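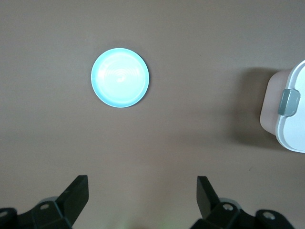 Plates and matt tabletops: marks, scratches and how to avoid most of them

Matt surfaces hide fingerprints well and hide abrasion badly. A glossy top that picks up a fine scratch shows one thin line. A matt top that is rubbed in the same place for a few months develops a polished patch, and that patch can't be cleaned off. Most polished patches on kitchen tables come from crockery being slid about.

Check the foot ring first

Turn the plate over. On most stoneware and porcelain there is a ring on the underside where the glaze was wiped away before firing. Run a fingertip round it. If it catches the skin, it will cut a tabletop.

To smooth it, use wet-and-dry paper in two grades, 400 and then 2000. Wet the paper and the ring. Lay the paper on a flat surface, put the plate on it face up and turn it with light pressure, 40 turns on the coarser grade and the same on the finer. Keep everything wet throughout, as ceramic dust should not be breathed in. Rinse, dry and test with the fingertip again. Do not sand the glaze itself, and leave antique or valuable pieces alone.

Plastic and melamine plates have a different problem. The underside is soft enough to hold grit, and the grit does the scratching. Wipe the underside before laying the table.

Specks and crumbs

A plain, flat-coloured top shows specks best from a low angle. Crouch until the light from the window skims across it and they stand out at once. Lift them with a barely damp microfibre cloth, folded in four, in straight passes towards yourself. Refold to a clean face after each pass. Circular wiping drags the same grain of salt over the same area repeatedly.

Dry paper towel is more abrasive than it feels and should be kept for spills.

Cleaning a matt top

1. Remove loose matter as above.
2. Mix a few drops of washing-up liquid into a bowl of warm water.
3. Wring the cloth out hard. It should leave a film that dries within a minute.
4. Wipe the whole top, edge to edge. Cleaning only the dirty part leaves a visible boundary on darker colours.
5. Go over it again with plain water, then dry with a second cloth.

Avoid cream cleaners, melamine foam sponges and anything containing wax or silicone. The first two polish the surface. The last leaves a patchy shine that takes several washes to remove — sometimes more, if it has been topped up every week.

Grease that survives washing-up liquid can be treated with a solution of soda crystals on laminate, but not on wood or aluminium. Rinse twice and wear gloves.

Grey marks on pale plates

Pale glazes, including the light blues and greens, show cutlery marks sooner than darker ones. The grey lines are usually metal left on the glaze by knives and are not scratches. Make a paste of bicarbonate of soda and water, leave it on the marks for 15 minutes and rub gently with a soft cloth. If that fails, use a cleaner containing oxalic acid, follow the packet and wash the plate thoroughly afterwards. Lines that remain and can be felt with a fingernail are damage to the glaze.

Test any coloured or decorated plate on the rim's underside first. On-glaze decoration can lift.

To inspect a glossy plate, tilt it under a single lamp. Overhead light puts a reflection across the well of the plate, and reflections are easily mistaken for marks.

Lidded boxes and small appliances on the same table

White plastic yellows in sunlight and stains from tomato and turmeric. Keep boxes out of the window and wash them before the sauce dries. A stained box can be filled with a solution of oxygen bleach, left overnight and rinsed well.

Small appliances should be lifted, never pushed. Their feet collect grit in the same way as plastic plates do. If the feet are rubber, check for dark rings every few weeks: some rubbers react with lacquer and with certain laminates, and the stain is permanent. A cork mat under the appliance prevents it. Trim the mat 2 mm smaller than the base on every side so that it doesn't catch crumbs.

Felt pads

Self-adhesive felt is suitable under fruit bowls, vases and anything else that stays put. It is no use under plates that are washed. Replace the pads when they feel hard or look shiny, and clean off old adhesive with white spirit on the object, well away from the table.

Heat

Do not rely on the plate as a mat. A plate straight from the oven passes its heat through the foot ring, and the ring-shaped bloom it leaves on lacquered wood is moisture trapped in the finish. Fresh marks sometimes fade in a day or two without treatment. Older ones generally need refinishing.

Stanisława Śliwiński
Revised April 28, 2021. The section on soda crystals now excludes aluminium.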